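The hand that waits before it closes

The software group at Solberg works above a bus garage in Dristport, and when the buses leave in the morning the floor shakes a little. The engineers put this into their program as noise. It was cheaper than moving.

Their subject is grasp planning, the part of the software that decides where a robot should put its fingers. With a box this is an old question with good answers. With shoes it is still open. A shoe has a hollow inside, a stiff bottom and a soft top, and from some angles the camera sees only half of it.

The first planner, written in Cetville, looked for the two flattest sides and closed on them. On boots it did well. On sandals it often chose a strap, because a strap seen from above looks like a thin solid wall. The program was very sure of itself in these cases, and I think this was the worst part of it.

The new version asks 7 small models for their opinion and compares them. If they disagree too much, the arm does not move, and the planner asks for another view. Each disagreement is saved with the depth picture and the grasps that were refused. When I visited in July there were 173 of them in the log, and a large part had to do with openings between straps.

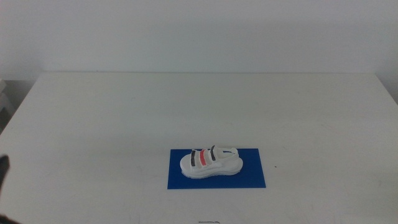 Waiting has a price, of course. A second view takes time, and the warehouse in Flemport that will test the system wants a decision in under six seconds. At present the planner can keep this limit with one extra view, but with two it goes over. The group is now rewriting the part that merges the views, so that it updates only the area around the planned grasp and leaves the rest of the model as it was.

They also want better tools for reading the log - today it opens as plain text, and one has to scroll for a long time.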